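Lemembridge, or: Two Hours in a Town With One Stoplight

I went into Lemembridge with my arms folded. The poster has a woman in a raincoat holding a casserole dish, and I have seen enough independent comedies to know that the dish will end up on somebody's floor. It does, 11 minutes in. I laughed anyway, and I'm still a little annoyed about it.

Thandeka Pillay wrote and directed, and it's her first feature. Her lead is Dot Feltine, a church organist who gets fired for playing too slowly and decides to run the town's failing movie house out of spite. Imani Kincaid plays her, and she's wonderful at being rude to people who are trying to help. There is a scene with a bank officer where she says almost nothing for three minutes and eats all of his mints. I'd have given her the loan.

The trouble is everyone else. Nam-gil Joo is stuck playing the sensible brother, Pettigrew, a man who exists so that doors can be opened and bad news can be delivered. He gets one good line, about gutters. The villain is a parking lot developer with a ponytail, and if you can't guess how the ponytail is used in the last act, you have more of life ahead of you than I do.

Pillay shoots the whole thing in kitchens, break rooms and the front seats of cars, and for the first hour that works nicely. People talk over each other. Plates get passed. Then the plot remembers it owes us a fundraiser, and we get the montage – banners, a bake sale, a marching band that seems to have wandered over from a bigger movie. Dot needs 4000 dollars to fix the projector, and we watch her collect what feels like every one of them.
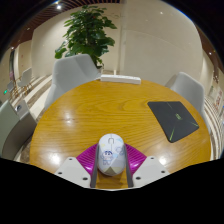
Mei Kapoor writes in to say I'm being unfair to the montage, having caught the film at the Wednesday matinee before I'd even filed this. She thinks the marching band is the best joke in the picture, seeing as it never gets the song right and never gets thanked, and she says her row was in tears. I've gone back over my notes. They say "tuba??" and nothing else, so I'll give her half of that.

The music is by Dristham, a duo who appear to own one accordion and a very good drum machine. Their closing song has been in my head for days, and I'd like it out.

As for the ending, I won't spoil it, except to say the casserole dish comes back. The last shot holds on Kincaid's face a good while longer than is comfortable, and she earns it. I could have done without the voice-over that follows, which tells us what her face just did.

Two and a half stars, and a third if you like organ music. Opens in March, mostly in the kind of theater where the popcorn comes with opinions.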